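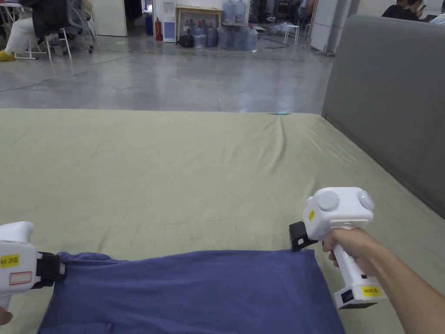

Folding bench notes, Storkton, back room
Sep 24, 2021
Niloufar Ahmadpour

Took over the folding sheet from Lauri, who has gone off to be in charge of drawers. His handover was one line: "Navy stuff is the worst." He's right, but I would have liked a second line.

Surface. Still using the big mattress with the sage-green fitted sheet, gray headboard on the right as you stand at it. Gholamreza wants to go back to the table. I don't. People fold laundry on beds, whatever they tell their mothers, and a table teaches you a kind of folding that falls apart the minute the surface gives. The price is wrinkles. The sheet stays smooth at the far edge and creases toward the middle, where all the work is. I pulled it tight before starting and again at lunch, and I now have opinions about elastic.

Color. Navy on sage reads fine from standing height. Where it goes bad is navy on navy: once there are two layers I can't find the top edge without bending down and squinting like a jeweler. White towels show every layer. Nima suggests we stop buying navy. Nima has never seen the Womon price list, on which everything is navy.

Method, as of this afternoon:

1. Lay the piece along the near side of the mattress, long edge toward you. If it's wider than your reach, turn it. Don't lean.
2. Take the two far corners. Corners, not "near the corners." A thumb's width in and you get a dog ear that follows you through every fold after.
3. Lift just enough to clear the sheet. Higher looks impressive and lets the middle swing.
4. Bring the far edge to the near edge, set it down, let go of both sides together. If one side goes first the piece twists, and then you're doing step 1 again with a worse attitude.
5. Smooth once, from the middle out. Twice drags the bottom sheet along with it.

Step 4 is where I lose most of them. My left hand lets go early. It has apparently done this all my life and only now is anyone writing it down.

The stack. Storkton sent 40 pieces and Zamani sent 600, which says something about who read the request. The Zamani bundles are folded in thirds already, with creases you could cut cheese on, so they need a shake and a rest before they're any use. I've started leaving them open over a chair back overnight. Afshin says this makes the place look like a campsite. Afshin may bring a clothesline.

Thirds vs. halves. Halves are quicker and uglier. Thirds look like a shop, but the second flap always lands short on the thicker towels because the first one has eaten the slack. Fix is to make the first flap a little stingy. Tried it on the Hidura bath towels and got a square edge most times, then tried it on T-shirts and got something like an envelope from a disappointed relative. Keep thirds for towels.

Open items
 — Spare fitted sheet. One that fits, this time. The last one was for a different bed in a different universe.
 — Ask Lauri whether his old totals counted refolds. His 400 looks very healthy.
 — Gholamreza to settle on sleeves in or sleeves back before October. I'm doing sleeves back until told otherwise, and possibly after.

Recent entries
Drawers, and what lives at the back of them (Lauri Honkanen)
Socks: a retraction (Nima Karimi)
Hangers, wire and otherwise (Afshin Amini)
Pillowcases, inside out method

Questions about the folding bench: leave a note in the book or ask Niloufar | Back to top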